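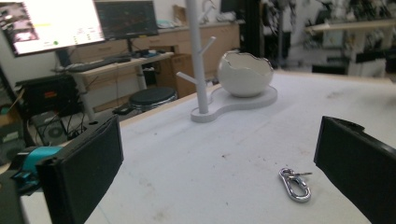

Long RPGs Should Stop Hiding Things Behind Closed Doors

Feb 21, 2022

I finished Hundivent last week. I liked it. The battle system is quick, the towns are a good size, and the last third has the best boss fights I've played in a turn-based game in a long time. I also finished it without the best ending, and the reason is a fisherman.

He stands on the pier at Orkusberg, the second town. If you talk to him before you board the ferry, he gives you a rusty key. If you board the ferry first, he leaves, and Orkusberg burns down in the next chapter, so there is no going back. The key opens a cellar 40 hours later. In the cellar is a letter, and the letter is one of the things you need for the ending where the two sisters make peace. Nothing on the pier suggests the ferry is a point of no return. The chapter before it had a ferry too, and you could ride that one back and forth as often as you liked.

I want to argue that this kind of design is bad and should go away. I've heard the case for it many times, some of it from people whose taste I trust, and I used to make it myself.

What I Mean by Missable

The word covers a lot. I don't mind missing things. If a game asks me to pick between two towns and I only get to save one, then I've missed whatever was in the other, and that's the point of asking me. If I skip an optional dungeon because I'm tired of dungeons, that's on me. If a character dies because I sent her into a fight with no healer, fine.

What I object to is content that closes for good with no warning and no connection to anything the player decided. The ferry in Hundivent is one case. The old Grastance games are full of others. In the first one there's a shield you can only buy for 3,000 gold from a shop that restocks once, during a stretch when the story is telling you to hurry to the castle. In the second there's a party member who joins only if you slept at a certain inn the night before a festival. Neither of these is a choice, since a choice needs the player to know there is one.

I'd put timed tutorials in the same group. Beddoe has a monster journal with 426 entries, and a handful of those are enemies that appear only in the opening hour, before you have the skill that records them unless you open a menu the game hasn't explained yet. I know people who restarted the whole game for that. I think they were wrong to, but I understand it.

The Case for Secrets

The usual defense goes like this. Games used to be full of things you found by luck, and that made them feel large. You'd hear from a kid at school that there was a sword behind a waterfall, and you'd go home and look, and sometimes it was even true. A game that tells you everything has no mystery. If you can't miss anything, finding it means less.

I agree with nearly all of that. I still remember walking along the wrong wall in the first Grastance and falling through into a room full of cats. It had no treasure in it. It's one of my favorite things in any game.

But the cat room doesn't close. You can find it in the first hour or the last. It was there for me on my third time through the game, after I'd walked past it twice without knowing. A secret that stays put keeps its mystery for as long as you own the game. One that shuts at the end of chapter three has its mystery for three chapters, and after that it's just gone from your copy.

People also say that missable content rewards careful players. I don't think it does. A careful player talks to everyone in town, and I'm a careful player. I talked to the fisherman when I got to Orkusberg. He said the tide was bad. He only has the key if you come back to him after the scene at the town hall, and the scene at the town hall ends with your party being told to get on the ferry right away. What's being rewarded there is the habit of ignoring the story. You have to hear your commander say there's no time to lose and then go do a full lap of the town, talking to the baker and the baker's dog, in case one of them has something new to say.

I do that lap now in every RPG I play. I did it in Hundivent for the first several hours, got bored, stopped, and that was when it counted. The lap is dull. It makes urgent scenes feel fake, and it teaches you not to believe anything the characters tell you about how much danger they're in. Writers should hate it more than anyone.

What It Does to How We Play

The other result is the guide. I don't have anything against guides. I've written a few, and a good one is a pleasure to read after you've finished a game. But there's a specific kind of guide that exists only because of missable content, and it's the one you have to read before you play. It's usually a long list in order: don't leave this cave until, don't speak to this person before, make a separate save here. A lot of players I know won't start a long RPG without one open on their phone.

Think about what that costs. The list tells you a town is going to burn down. It tells you which party members leave, because you need to take their equipment off first. By the time you get to the scene, you've already stripped the poor guy of his armor and you're waiting for him to die so you can get on with it. I had that happen in the second Grastance, with what I'm told is one of the sadder deaths in the series. I felt nothing. I had his boots.

The players who use these lists aren't ruining the game for themselves out of some weakness. They have jobs. A game that takes 40 hours takes some of us from October to February, and starting over isn't a serious option. When the price of a missed conversation is another full playthrough, reading ahead is the sensible thing to do.

I think developers know this. I suspect some of the older games were built this way partly to sell the printed guide that sat next to them in the store, though I can't prove it. That reason is gone now. The habit stayed because the people making RPGs today grew up on those games and think of the closed doors as part of the flavor.

Fixing It Is Cheap

The fixes aren't hard, and several games already use them. Beddoe, for all my complaints about its journal, shows a plain message before each point of no return: you won't be able to come back here for a while, do you want to continue? It adds "for a while" when that's true and "ever" when it isn't. That single line would have sent me back to the pier. Some people find the message ugly. I think it's less ugly than a list on a phone.

Another way is to let lost things turn up somewhere else. If the town burns down, the fisherman can be a refugee in the next one. It would even make a better scene. He's lost his boat and his house, and he hands you the key because he has no use for it now. Hundivent already has a refugee camp in chapter five, with a dozen people in it who have nothing to say.

The third way is a chapter select after the credits. I like this one least, because it only helps once the game is over, but it would let me see that ending tonight without playing the first half again.

None of these would show anybody where the secrets are. You could still walk right by the cellar, or own the key and never try it in the lock. The cats would still be behind their wall.

There's one thing I'll grant the other side. Some of the best talk about games happens when two people find they've seen different things, and if every player sees every scene there's less to talk about. I'd be sorry to lose that. But you get it from real choices too, and you get it from games big enough that most players won't finish every corner. I've never had a good conversation about a key I didn't pick up. They go the same way each time: did you talk to the guy, no, oh, you had to talk to the guy.

I watched the ending on a video site. It's about four minutes long and the music is lovely. I'd still recommend Hundivent to anyone who likes turn-based games. Talk to the fisherman after the town hall scene, before the ferry.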